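5.2 Pliage des polos et chemisettes à manches courtes

S'applique au rangement en penderie ou en tiroir Tudine, profondeur utile 500 mm.

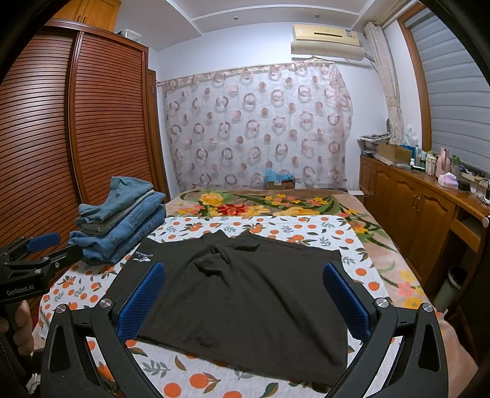 Le vêtement doit être sec et tous les boutons de la patte fermés, sauf celui du col. Travailler sur une surface plane, lit ou table, plus large que le polo manches étendues.

1. Poser le polo à plat, col vers le haut, et lisser du col vers l'ourlet.
2. Retourner le vêtement, devant contre la surface. Redresser le col.
3. Rabattre le côté droit vers le milieu du dos, puis replier la manche sur elle-même.
4. Répéter l'opération à gauche. Les deux bords doivent rester parallèles.
5. Remonter l'ourlet de 5 cm, puis plier en deux vers le col.
6. Retourner et placer sur la pile, col alterné d'une pièce à l'autre.

Note - Les logos imprimés ou brodés ne doivent pas se trouver sur une ligne de pli. Décaler le pli latéral si nécessaire.

Note - Les jeans et autres pièces en denim forment une pile séparée (voir 5.3). Placer les plus lourds en bas.

Attention : ne pas dépasser la charge admise par tablette. Pour le modèle 506, une pile de polos ne doit pas excéder quelque 73 % de la hauteur libre ; au-delà, le col supérieur s'écrase à la fermeture des portes.

Entretien des tablettes : voir chapitre 7.

Rédaction : Andri Schnyder, révision de mai.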